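From: Maysoun Tarawneh
Date: 30 May 2020
Subject: Re: birthday pics and the new lens

Hi all, the birthday pictures are finally off the card!
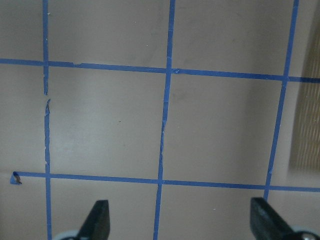 Lino Lombardi wrote:
> Did you ever get the Jenedero lens? And how many
> shots did you take of that poor cake?

Yes, got it in March, and 111 of the cake (I kept 8, so hush).

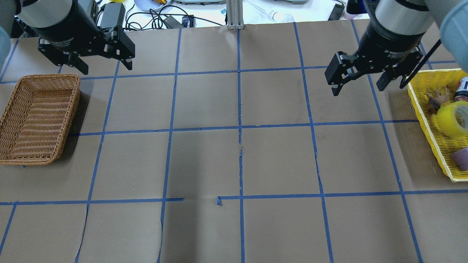

My sister blew out her candles too fast, so I made her do it again, ha.
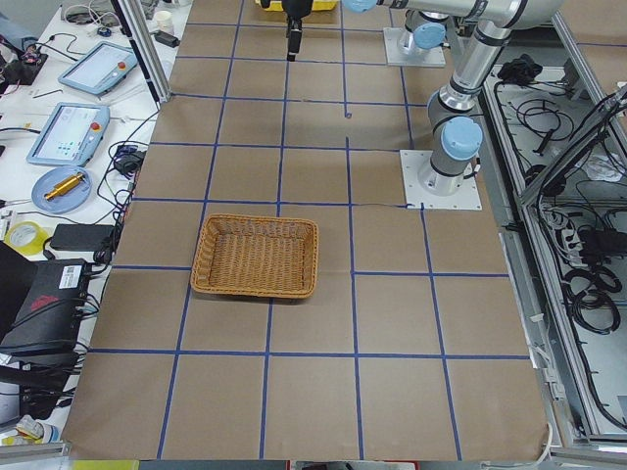
The indoor ones came out kind of yellow and I'm still fiddling with them. Prints from Zoubi were 40 cents each.
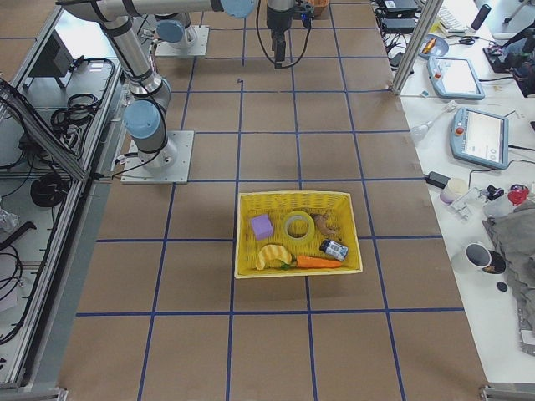

Lino, want me to mail you a set?

Maysoun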